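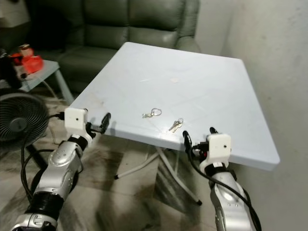
Two sets of keys on the folding table.

3/18/21

The back door lock at Mellcombe had been stiff all winter, so I finally took it apart. It is a Clemo five-lever mortice, fitted at least 20 years ago. The levers were packed with old oil and dust – a common result of using general-purpose oil on a lock. I cleaned them with white spirit, left them for 90 minutes and put in a little dry graphite. The bolt now throws fully, though the keep still needs packing out by 3 mm. The Londarix cylinder on the front door can wait until June.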